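Getting Stains and Smells Out of Kitchen Stuff

2020-02-05

I get asked about smelly cutting boards more than anything else, so let's start there. Coarse salt, half a lemon, and some elbow grease. Pour on more salt than feels reasonable, scrub with the cut side of the lemon, leave it for a bit while you do something else, then rinse and stand the board on its edge. Don't lay it flat on the counter! Mine warped in one winter that way and it has rocked like a boat ever since.

Plastic tubs with that orange tomato ring are harder. I've had good luck with baking soda paste and a sunny windowsill – two days usually does it, longer if it was chili. If the lid smells too, stuff the tub with crumpled newspaper, snap it shut and leave it overnight. Sounds silly, works fine.

Burnt-on pans: cover the bottom with water, add two spoonfuls of baking soda, bring it to a simmer and go at it with a wooden spoon. Skip this one for bare aluminum, because it turns dark and ugly. I did it to my mother's old saucepan and I still hear about it.

Coffee smell in a travel mug? Denture tablet, hot water, one hour. (Wash the gasket separately. Pull it out with the handle of a teaspoon and be ready for a surprise.)
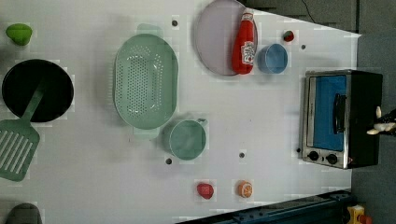 Tukeswood Home & Kitchen Club

Slotted spatulas collect gunk in the slots, and a sponge just rides over the top of it. I use an old toothbrush and dish soap, and run the bristles the long way down each slot. If there's dried egg in there, soak the head first in warm water or you'll be at it all evening.

For black pans with a nonstick coating, stay away from steel wool and powdered cleanser, please. A soft cloth and a drop of vinegar will lift most of the greasy film – then wash as usual and dry it right away. I stack mine with a paper towel in between, and a coffee filter does the job too if you're out.

Next page in March will be about drawers, mine included.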